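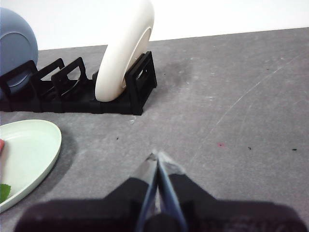 Gray tabletop, January.

The kitchen in the Plimside flat has one circuit for everything except the stove, and I wanted to know where the power was going before changing any habits. I put a Lukora plug meter on each appliance in turn and left it for 20 days, reading it at 7 a.m. and writing the figure in a notebook.

The fridge came first. It drew 118 watts with the compressor running and almost nothing between cycles. The duty cycle matters more than the peak, and the meter only reports the running total, so I worked backward from that. The compressor runs 29 percent of the time. I had guessed half.

The kettle peaks at 1,685 watts, well under the number on its base plate. My guess is low voltage at the outlet — the wiring in this building is old, and the run from the panel is long. I have not measured it under load yet.

Meinir Sayce wrote to ask whether the meter itself should be subtracted. It should, strictly, but its draw is below the last digit on its own display, so I left it out.

The router and the Yorath radio share a power strip and I logged them together. Splitting them means rebooting the router twice a day, and I need it for work.

Next is the washer, which is hardwired and needs a clamp meter. Hoda sells one with logging. I am still reading the manual.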